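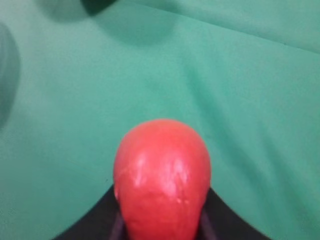
Home Essays Archive About Contact

Produce Stickers Should Carry a Harvest Month

A price look-up code tells the cashier what to charge. It does not tell the buyer when the item was picked, and for storage crops that is the fact that most affects quality. I think the harvest month should be printed on the sticker or the shelf card, and that stores should be required to do it for anything held in storage longer than 15 days.

Take apples. Fruit picked in the fall can be kept in low-oxygen rooms and sold the following summer. The method is safe and it reduces waste. I have no objection to it. My objection is that two bins at the same price can hold fruit with very different storage histories, and the buyer has only color and firmness to go on. Color is a poor guide. Skin that has been waxed looks the same in December as it did at packing.

The usual reply is cost. Yiran Zhong, who ran packing lines at Pelteneck before moving to retail, put it to me this way: the lot number is already on the carton, and the month can be read from the lot number. The data exists up to the loading dock and is dropped there. A shelf card printed from the carton label would need one extra field. Wudley, a grocery with 7 stores, tested such cards on pears and onions last winter and kept them.

A stronger reply comes from Boglárka Kelemen, who buys for Tkachenko. She argues that shoppers will treat the month as an expiration date and leave sound fruit behind. That risk is real. Wudley surveyed 200 customers during its test, and a fair share read the card exactly that way. Still, egg cartons carry a pack date and people have learned to use it. A second line on the card, giving the normal storage period for the crop, would handle most of the confusion.

Mixed bins are the harder problem. When a clerk tops off old stock with new, the card should show the older month. Stores will dislike this rule, and some will start emptying bins before refilling them. I would count that as a benefit.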